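About Stimo

Last updated: 10 Nov 2021

Stimo records people doing packing work by hand, so that a learning system has something to learn from. We are a small company and we sell recordings with notes attached. We do not sell robots, and we would be careful with anyone who tells you a warehouse robot is nearly ready for your returns bench.

What we doubt

Most of us came here from packing jobs, and we had heard the promises before. A demo shows a clean box, a stiff product and good light. Then the machine meets a plastic bag. Bags fold, slide, catch air and never look the same twice. We don't know how many examples it takes to teach that. Customers ask us for a number and we decline to make one up.

How we record

Our packers wear a head camera and a marker band on each wrist. The square tags let software work out where the hands are, at least while the camera can see them. Tags get covered, straps swing loose, and some sessions are thrown out for it. We work at ordinary benches with scrap paper and used cartons close by, and we don't tidy up first.

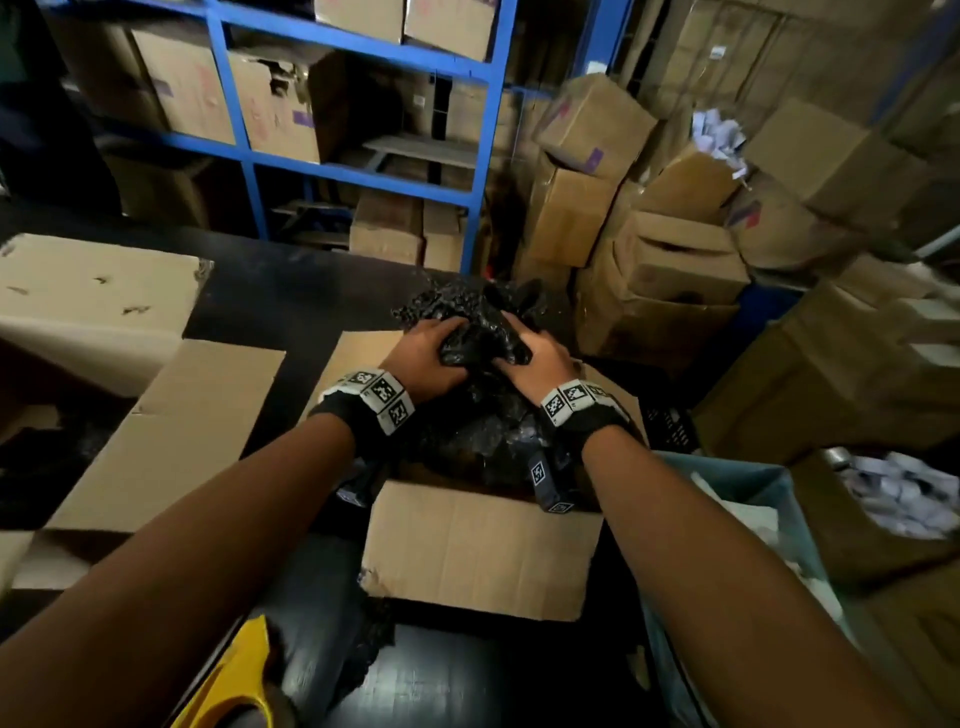
Getting a bulging black bag down into a carton takes both hands, one pushing while the other holds a fold of the plastic. It is dull work to watch and hard to put into rules.

What we have so far

Our current set, Colteo, holds 3000 recorded packing tasks. We held back 123 of them for testing. In September we rechecked 100 labels by hand and 33 needed fixing, mostly the moment where a grip starts or ends. We print that figure because buyers should see it. We are still arguing over whether two people can ever agree on that moment.

Working with us

We will send sample recordings before we talk about price. If your items are rigid and all one size, you probably don't need us.

Recent
Colteo label notes, second revision
Why we stopped quoting success rates
Wrist bands: what keeps falling off

Contact Stimo | © 2021 Stimo | Back to top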